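Why Does a Cup Hold Your Markers Up?
by Debora Amato

Try to stand a marker on its end. Wobble, wobble, flop! Now drop the same marker into a plastic cup. It leans over to one side, and then it stops. So what's going on? 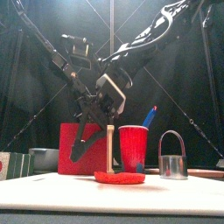 A marker on its own has a tiny bottom and a tall body. One little nudge and over it goes! Inside a cup, the marker has two places to rest: its lower end sits on the bottom, and higher up it leans on the rim. The cup pushes back at both spots, and the marker stays put.

Blocks are different. A foam block is about as wide as it is tall, so it's very hard to tip. A thin stick of wood the same height is much easier to knock down (blow on one and see!).

Now try this at home. Put 2 markers in a plastic cup and give it a gentle push near the top. Then add more markers, up to 12 if they fit, and push again. Does it feel steadier? What if they all lean the same way? Draw what you find, and try a wider cup next!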